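How Fast Do We Forget New Words?
Kanokwan Sriwong and Nasrin Amini, Apr 14, 2026

We love word lists, so we picked memory! We made up 305 nonsense words and taught them to classmates at Tevis in short rounds.
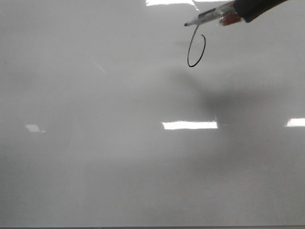
Each round lasted 4 minutes, and then came a surprise quiz (they groaned, but they played along).
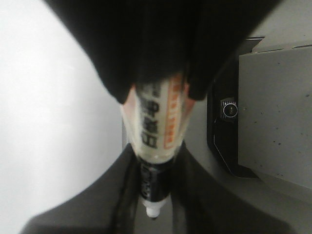 In all we graded 876 answers. Short words stuck best, and rhyming ones were a close second! 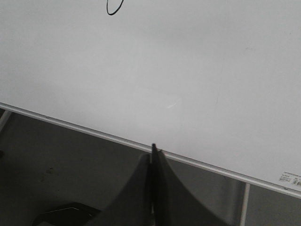
Whiteboard with part of a loop in black marker

Words learned right before lunch did worst.
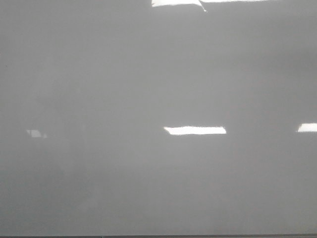

In May we want to try it again with music playing.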